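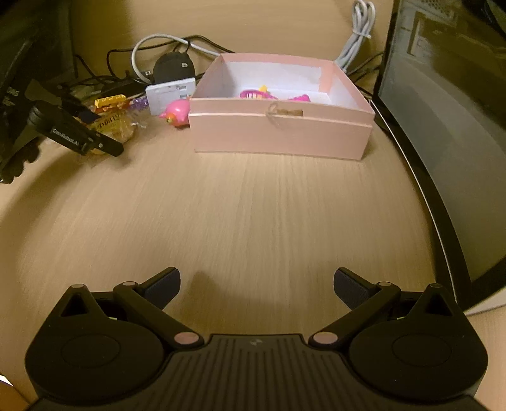

Black gripper, jointed fingers open.

Subject: Re: [lightrail-talk] Akberg branch, battery railcars and the Tisel turnaround

Hi all,

Replying in bits because there's a lot in Theda's message and I've just come back from two days of riding the thing end to end, so I am full of opinions!

Theda Lindemann wrote:

> Has anyone been up the Akberg branch since the Kleinschmidt
> battery cars took over from the diesels? I'm collecting notes on
> metre-gauge lines that have changed over without stringing wire,
> and the operator's page is very thin. What I'd love to know:
>
> - is the 20 minute layover at Tisel for charging, or is it padding
> left over from the old timetable?
> - does the car get up the grade above the river without slowing
> to a crawl?
> - is the Tikimix ticketing any good for a through trip?
>
> Also, somebody on another list claimed the track at Tisel is
> "1000 mm on paper only". Is that just grumbling?
>
> Theda

The layover first. It's charging, and it's the full 20 minutes. The car pulls in under a short length of fixed overhead bar at the platform, the pantograph goes up, and the driver gets out and walks to the other end. I rode four turns and we left on time on all of them, which I would not have said about the diesels. On the last one we came in six minutes down after waiting for a cattle truck on the level crossing, and they cut the charge short and still made it back to Akberg with the lights and heating on. The driver told me the pack is 132 kWh and that she tries not to go below a third in winter. She was very happy to chat about it at the terminus, and it sounds as though the crews have taken to the new cars.

The grade is the best part. If you remember the old railcars, you'll remember the gear change halfway up, the lurch, and then the long groan to the summit. The Kleinschmidt just goes. There's a bit of a whine from the motors and you can hear the flanges on the curves now, which I never could before. Coming back down, the display over the driver's door shows the energy going back into the battery, and I watched it the whole way like it was the cricket. If you get the seat on the river side behind the cab you have the display and the view together. Go for the first departure in the morning, it's nearly empty as far as the quarry halt.

What I didn't like: the windows don't open, and the bike space is now two hooks where it used to be half the luggage end. With three bikes waiting at Tisel the third one had to stand in the doorway with its owner. I've written to the operator about that and would encourage anyone who rides up with a bike to do the same. The seats are also a bit upright for my taste, though my neighbour liked hers.

Tikimix works, with one catch. A through ticket from the main line is fine if you buy it as a single journey, and the conductor's reader picked it up without any trouble. If you buy the main line leg and the branch leg separately, the app treats the change at Akberg as the end of your trip and charges the base fare again. I did this on the way up and paid more than I had to. The paper day ticket from the machine is still sold and is still the cheapest if you're going up and back more than once. The machine takes coins and cards but not notes.

Now the gauge. It's not just grumbling, but it's not the main line either. There was a notice up in the crew room window at Tisel (facing out, so I read it) with a walking-pace restriction on the old goods loop, and the gauge reading given was 992. So eight millimetres tight on a siding that sees a wagon of ballast now and then. The platform road and everything the passenger cars use was relaid before the changeover, and it rides beautifully. I suspect whoever wrote that on the other list saw the same notice and didn't read to the bottom. The loop is down for new sleepers in November, going by the same piece of paper.

One more thing you didn't ask about, Theda, but I think belongs in your notes. They have kept one of the diesels serviceable, parked at the Akberg shed, and it goes out when a battery car is in for inspection. There are only three of the new cars and the timetable needs two, so it doesn't come out often. If you're after it for a photo, ring the station in the morning and ask, they were quite willing to tell me which car was on which turn.

> I might get up there myself before the snow if I can line up
> the connections.

Do! The connection at Akberg is seven minutes in the up direction and across the same platform, so it's easy even with luggage. Coming home it's tighter if the main line train is on the far side, because you have to use the underpass. The bakery opposite the station shuts at 2 pm, so get your lunch on the way up. There's nothing at Tisel except a tap and a very good bench.

I have my timings for all four turns, station by station, in a notebook. I'll type them up and send them to the list once I can read my own writing. If anybody has figures from the diesel days on the same line I'd be really keen to put the two side by side, especially for the stretch from the river bridge to the summit.

Cheers for starting the thread,
Col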